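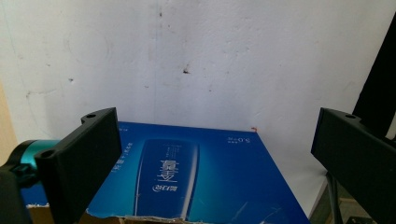

Hora Archive Carton, Model 1809

The Hora carton is supplied by Privberg for the storage of letters, ledgers and loose papers in offices, libraries and parish collections. It is delivered flat and assembled by hand without glue or tape.

Each carton holds up to 18 standard folders. Cartons may be stacked no more than 2 high when full. Shelving should be dry and raised from the floor.

Order code: 1809
Pack size: 19 cartons
Finish: deep blue, printed
Label holder: sold separately (see Kelemen range)

Orders received before noon leave the Jostham warehouse the same afternoon. The warehouse is closed for stocktaking during August. Institutions that require an invoice in advance should write to Irén Illés, Customer Accounts. Opened packs cannot be returned.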